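Prulance are back, and I have had the new record on repeat since Friday, so let's do this properly before the neighbors move out.

If you missed the first two albums, the quick version is that Ilaria Fiore sings, Ubaldo Fontana plays pretty much everything with strings on it, and the drums used to be a machine in a cardboard box. Now they have a real drummer, Zerrin Işık, and wow, can you hear it. Drelham is nine songs long, it opens with the single everybody already knows (Sanna, the one with the handclaps), and it's the first thing they've made that I'd play for someone who doesn't like them yet.

I'll be straight with you, I was worried. Sanna had been out since October and I'd gone a little cold on it. On the radio it sounds thin, like somebody turned the chorus down by mistake. On the album it's a different mix, with the bass way up and Ilaria's voice dry and close, and suddenly the whole thing makes sense! Why they didn't put that version out as the single I have no idea.

Track two is the slow one, and then Andcombe comes in at track four and just flattens you. It starts with a single guitar note that Ubaldo lets ring until you think your speakers are broken, then Zerrin comes in half a beat later than you expect and stays there, dragging, for the entire song. I played it four times in a row the first night. The last minute is all voices, stacked up, no words, and I could have taken another two of those easily.
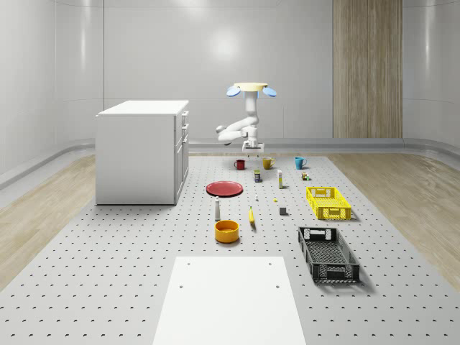
Pierina Benedetti: Gotta disagree on Andcombe, sorry! The drums are great but that ending is the same trick they pulled on the first record, and they did it better then. For me the slow one before it is the best thing they've ever done. Also, are we not going to talk about the whistling?

Okay, fine, the whistling. It's on track six, it goes on too long, and I skip it. There's a nice enough tune underneath (Ilaria wrote it by herself, according to the sleeve), but every time the verse gets going, in comes that whistle again and I lose the thread. I'd feel better about it if the song were two minutes shorter. As for the ending of Andcombe, I went back to the first record after reading Pierina's note and I do hear the resemblance. Still love it.

The back half is where producer Ettore Pace really earns his name on the cover. Seven and eight run together without a gap, and there's an organ creeping up behind the guitars that I didn't even notice until I switched to headphones. Do listen on headphones if you can. My kitchen speaker turned the whole stretch to soup. 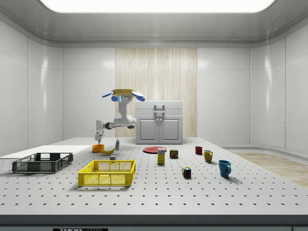
White robot arm over an orange bowl, with THOR on the label up front.

The closer is the only real letdown. It's Ilaria and a piano, it's pretty, and it drifts off before it gets anywhere. After the noise of track eight I wanted one more big chorus to shout along with in the car, and I got a lullaby.

One small gripe about the vinyl: side one is noticeably quieter than side two, so you'll be getting up to fiddle with the volume. The download doesn't have that problem, and it comes with the radio mix of Sanna tacked on the end, in case you want to compare the two for yourself.

Four stars out of five from me. Start with Andcombe, loud.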